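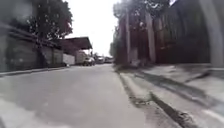 Skorko Lane to Close in Sections for Pavement Repair

Skorko Lane will close to through traffic in three stages starting in December while contractors seal cracks and replace damaged concrete. The city's streets department has budgeted for 200 square feet of full-depth patching, plus routed and sealed joints along the rest of the lane.

Project engineer Morfudd Owen said the condition survey logged 121 separate cracks. Most are hairline and will be filled with hot-applied sealant. Long diagonal cracks in the concrete section will be routed first, then cleaned with compressed air and filled flush with the surface.

The lane is wide enough for one vehicle next to the covered parking bays, so no traffic can pass while crews are working there. Vehicles parked under the canopy must be moved by 7 a.m. on working days. Pedestrians can use the raised sidewalk at all times.
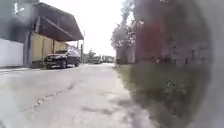
Curb and gutter work

The second stage covers the street section with the tall concrete curb. Branching cracks in the pavement extend close to the curb there, and cores will be taken to check the depth of the base. If the base is less than the design thickness, the affected slab will be cut out and recast.
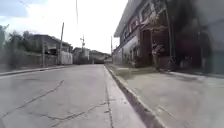
Gutter joints on the same side will be raked out and resealed. The curb itself is to stay in place. No work is planned on the utility poles or the trees.

The contract, worth $3,322 per working day, went to Nesivier. Site supervisor Rhun Morgan said recast slabs will need seven days to cure before they can carry vehicles. Sealed sections can reopen the same evening.

Residents who need access for deliveries should contact Sioned Watkins at the streets department before the stage affecting their address begins. Stage dates will be posted at both ends of the lane.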